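27 April 2025

# Grade the log, then the run

The Skorosham robotics elective ends each January with a manipulation project. Students pick a household task, write a task sheet, and teach an arm to do it by demonstration. The grade has been the success rate over a fixed set of trials. I have taught the course for four years under that rule, and I now think it is the wrong one.

The bread task is a good case. It was proposed by a team calling itself Trelton, and the task sheet is short: two pieces of bread on a cloth, one wicker basket, put the bread in the basket. Anyone can judge the result from across the room. A student who has never held a teach pendant assumes the hard part is the arm. The arm is well behaved. The hard part is writing down what happened in a form that another student can use.
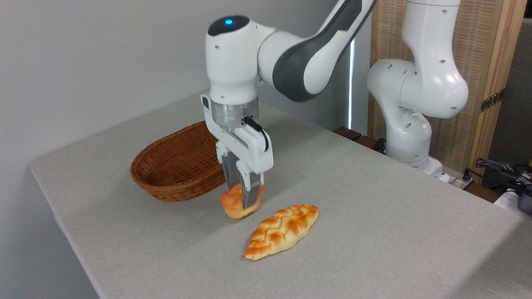
Khairul Oei disagrees, and wrote to me after an earlier draft of this went around. If a team can't get the bread into the basket, the log is a record of a thing that doesn't work, and employers don't hire for that. Students also need one number they can't argue with, and the success rate is the only one the course has.

I take the second point more seriously than the first. A single number is easy to defend at grading time, and a rubric for logs invites appeals. But the number is weaker than it looks. Trelton recorded 266 demonstrations and reported a success rate that put them near the top of the class. When I read their episode notes, 16 of the demonstrations had no start condition written down. For those we don't know where the basket was, or whether the bread had been moved between attempts. The policy trained on them performed well in the trials, which were run by the same students, on the same table, with the objects laid out in the way those students tend to lay them out. That is a measurement of how consistent the students were.

A second team, Majimbun, recorded 404 demonstrations of the same task and scored lower. Their notes were much better. They had entered the basket's angle for every episode and had a separate code for a grasp that closed off center. From the notes I could tell which layouts their policy failed on, and I could have told the next team what to collect. Under the rule as written, they got the lower grade. Juwita Tambunan, the team's log keeper, asked me what the notes had been for. I did not have a good reply.

Bread is also harder than its reputation among students suggests. A small round roll and a long braided loaf differ in the grasp they allow. The roll can be approached from nearly any direction. The loaf has a preferred axis, and if it lies on the diagonal the wrist has to turn before the fingers come down. Neither object is rigid in the way a block is rigid, and the crust is uneven, so finger width at contact varies from episode to episode. A cloth underneath adds one more variable, as it can shift if a fingertip drags on it. All of this belongs in the log. Very little of it affects whether a trial is marked as a success.

There is a further problem with timing. The fingers are near the bread twice in each episode, once to pick it up and once to let go. A still taken at either moment can look much the same. Students label their episodes from stills more often than they admit, and I have found releases labeled as grasps in every project folder I have opened. A log with time stamps catches this. A success rate does not.
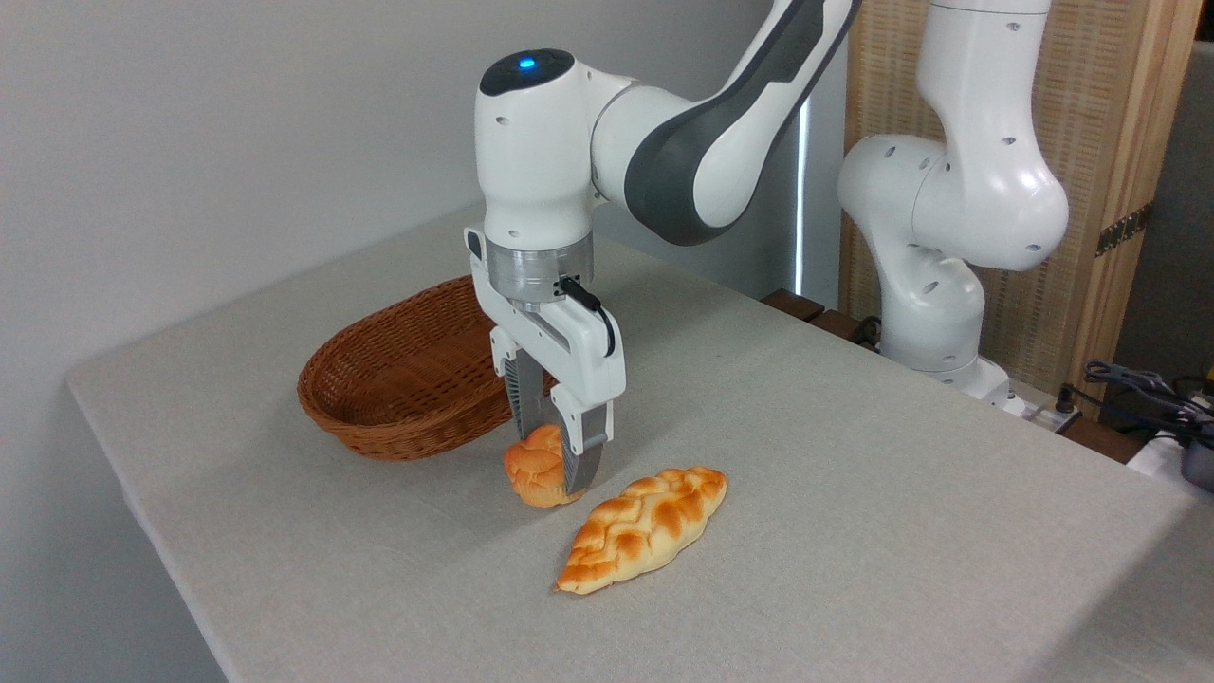

## What I would change

Half the grade should go to the log, and it should be graded by another team. The receiving team gets the log and the task sheet, with no conversation allowed, and must set up one layout from it. If they can't, the log has failed at its job. The remaining half can stay with the success rate, on layouts drawn by the instructor – drawn after the policy is frozen.

This costs roughly one lab session per team. It could come out of the Skikelum simulator unit, which most students finish early and few use again.

Khairul's objection about employers I can't settle from here. I will say that the students who write to me after graduating mostly describe jobs in which they inherited somebody's data and had to work out what was in it.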